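"We Repaired the Silence First": Ruairi Skinner on Closing a Family Shop

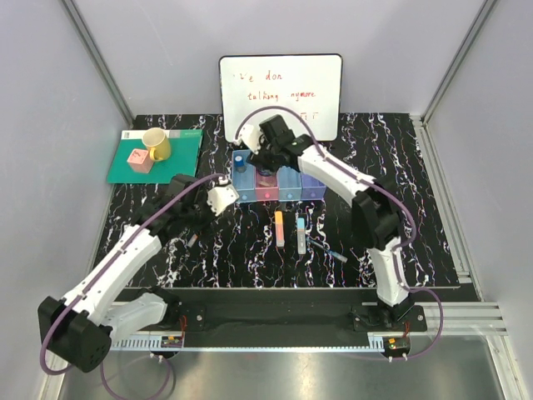

Red handwriting on a whiteboard, part of it rubbed away.

Ruairi Skinner was 17 when he started to work in his uncle's hardware shop in Ollside. He stayed until the shop closed in February, and now he is writing a small book about family businesses and why the people in them stop speaking to each other.

We met in the cafe of the bus station in Sosness. He ordered soup and let it become cold.

"In the last years my uncle and my cousin had a system of notes," he says. "If the paint delivery was late, there was a note. If somebody was angry, there was also a note, but shorter."

I ask him when the notes began. He thinks it was after a quarrel over the second shop, in Nusside, which his cousin wanted to open and his uncle did not. The rent was 300 a week. The uncle offered to pay 200 of it and then took the offer back during a birthday dinner, in front of the guests.

"I remember the cake more than the words," says Skinner. "My aunt continued to cut it. She gave everybody a very big piece."

For the book he has spoken with eight families. One of them is the Lakatos family, who had a bakery for two generations and closed it while it was still making money. The brothers there had divided the day, so that one left at five in the morning when the other arrived. Skinner asked both of them who had proposed this. Each one said it was the other.

I wanted to know if he gives advice in the book. He shakes his head, then changes his mind a little.

"I would say, eat together where there is no telephone of the business. We did all our talking at the counter, and at the counter a customer comes in always at the wrong moment. So you stop, and you are polite to him, and after that it is difficult to start again."

The title of this article is a sentence of his aunt. She said it when the shop was already sold and the uncle and the cousin had gone fishing together, two times in one month. They still do not discuss Nusside.

Skinner himself has no wish to own a shop. He works three days a week at a school library and writes in the evening, at the old counter, which he bought from his uncle and had to saw in two parts to get it up the stairs.

"He wanted a receipt for it," he says. "I wrote him one."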